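Forums > Workshop and Bench > Sorting and Storage > Trays for small parts

Plastic or steel trays for sorting boards and cord?

Posted by Piyumi Howlader

I sort mixed lots of small electronics, mostly bare boards, short cables and lengths of cord. At present everything goes into deep bins, and the boards get scratched when I reach for something underneath. I want to change to shallow open trays on a flat table. The table is 224 cm long, so there is room for 4 trays plus one for inspection. Should they all be plastic, or is steel worth the extra cost? Do the boards need a liner?

Leonie Schwaiger

Plastic for sorting. Steel is heavier and louder. I bought 6 of the Drelteo ones and have no complaints.

Czesław Sowa

Depends what you put in them. Ordinary plastic can hold a static charge, so bare boards with sensitive parts belong on a grounded dissipative mat or in shielding bags. Plain paper is fine for seeing small parts but gives no static protection. Never power a board while it is sitting in a steel tray, lined or not. Wipe the trays before each lot, as solder crumbs collect in the corners.

Leandro Cáceres

I agree with Czesław on static. For layout, put the sorting trays in two columns and the inspection tray between them, near the front edge. Both hands then travel a short distance. Choose trays with rounded corners, which are easier to wipe out, and a raised rim, which stops round parts from rolling off. A strong color for the sorting trays helps with pale items: white cord is easy to pick out against yellow, even when it is in a tangle. Glossy plastic does throw pale streaks of reflection, so move the lamp to one side before buying anything matte. In the steel tray I lay a white sheet flat on the bottom, and a red board on it can be checked for outline and hole position without glare from the metal. Change the sheet when it marks. Keep cord out of the board tray, since it catches on component legs.

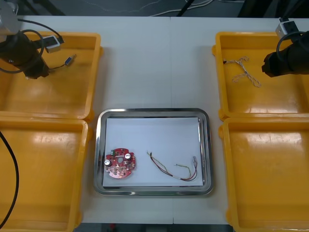
Contact | Copyright Estiris Community Help | Back to top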